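Home News Opinion Campus Life Archive

Print this article | E-mail to a friend

A Language Week Is Too Short for Our Languages

By Ximena Villalba
Jun 20, 2022

When I came to Norkcombe College I spoke two languages, and English was the weaker one. So I was happy to hear that in March we have Heritage Languages Week. There were flags in the cafeteria, a table with free pastries, and a poster that said "hello" in many alphabets. Then the week finished and the poster went to the recycling.

I don't want to be ungrateful. People worked hard on it, and the pastries were good. But I think a language is a strange thing to celebrate for a few days. My roommate speaks Udau with her grandmother on the phone every night. For her it is the language in which she is told to eat more and to sleep earlier. On the poster it was one word, and the word had a spelling mistake.

The student office says that 913 students put down a home language other than English on the last survey. The library owns 2 shelves of books for all of us. Most of them are dictionaries, and some are older than my mother. I asked if the college could buy novels, and the answer was that the money for the week was already spent. It was $1,000, and $900 of it went to decorations and food.

I would spend it differently. Pay students to lead a conversation hour in Koyama Hall, all year. Let people write one paper in their first language and present it in English. Ask professors to learn how to say our names – this costs nothing.
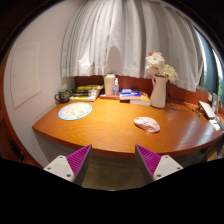 A curved desk with a glossy orange-brown top.

Some friends tell me that a small week is better than no week, and maybe they are right. Before it existed, they say, there was not even a poster. But I have noticed that when something has its own week, people feel free to forget it in the other months. I heard no one mention our languages in April. I would like to hear them in the hallway in October, and to find a novel I can read on the shelf.

Filed under: Opinion, Student Voices, Culture & Identity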